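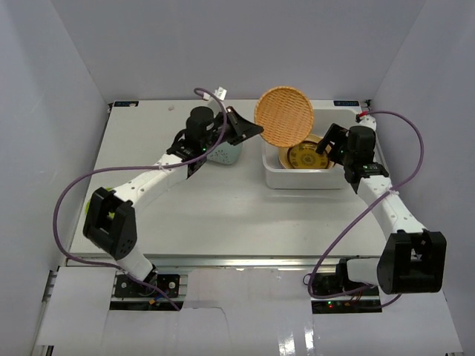
# Skomthorpe gets its winter rink back

2025-12-19

I walked past the old brickyard pond on my way to work this morning and there were people on it. On skates! After two winters of puddles and one sad attempt with a garden hose, the Skomthorpe rink is open again, and I've been grinning about it all day.

The town put up 3,000 toward a new liner and pump back in November, and the Hubmann hardware store covered most of what was left (they also threw in the benches, which are a huge step up from the hay bales we used to sit on). The rest came from the bake sale and the jar by the register at the Rostska bakery. Final count on the jar was 1,783, and I'm pretty sure my kids' cinnamon roll habit is responsible for a good chunk of that.

Alois Schwaiger has been out there most nights running the hose and checking the ice. I caught him while he was rolling up his gear and asked how it was holding. "It's good on the north side, and it's good in the middle," he told me. "Stay off the corner by the willow until I say so." There's a rope across that corner now, so please keep the little ones on the right side of it.

Skate rental is in the green shed by the parking lot. They've got 200 pairs this year, mostly kids' sizes — if you wear anything bigger than a men's 12, bring your own or come early. The snack window is back too, and yes, they kept the name Skater for the hot chocolate with the marshmallow on top. I had one for breakfast and I regret nothing.

Hours are noon to 8 on school days and 10 to 9 on weekends and through the holiday break. Skating is free, rentals are cash only for now. Hockey gets the ice for the last hour each night, and they'd love a few more players. There were 15 signed up when I looked at the sheet, and they're short a goalie.

If it warms up, check the board at the gate before you drive over. A red flag means the ice is closed.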